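Rutton moves 74 workers to new jobs as sorting line goes automatic

8/8/19

Rutton, the housewares returns firm, will hand most of the unpacking and sorting at its Pestier site to robot arms starting in October. The company says no one will be laid off. It says 74 people who now sort returned goods by hand will be offered other work in the same building, at the same pay.

Some of that work has already started. Staff who used to stand at the sorting tables spend part of each shift handling household items with hand-held grippers, so that the movements can be recorded and used to train the arms. The equipment comes from Herath, which is also supplying the arms. Several workers wear headgear and backpacks during the sessions, and shifts with the gear are limited to 8 days a month per person.

The two rooms set aside for the arms are still being wired. Until they open, returns will go on being sorted by hand — 1126 items on a normal day, according to the company.

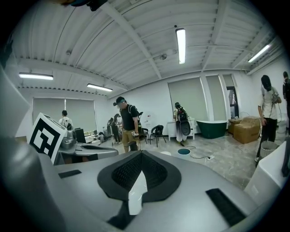
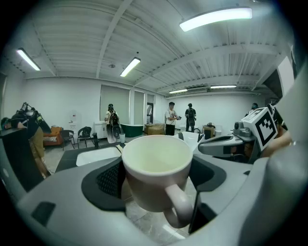 Work with the hand-held grippers. A white mug is held in the jaws in the second photo.

Trosum, the staff association at the site, has asked for the new job descriptions in writing before the summer is out. It said its members had no quarrel with the grippers and that many of them liked the change from the tables, but that a recording job ends when the recording is finished, and they wanted to know what comes after it. The association also asked who keeps the recordings, and whether they could be used to judge how fast a person works.

Rutton said the recordings would not be used in reviews. It has promised a list of the new posts by the end of the month, most of them in repair, checking and machine upkeep. Training for the upkeep posts lasts 9 weeks and is paid.

The evening shift will be the last to change over. Workers on that shift can ask to stay on hand sorting for fragile goods, which the arms will not take on in the first year. Requests go to the shift office in writing.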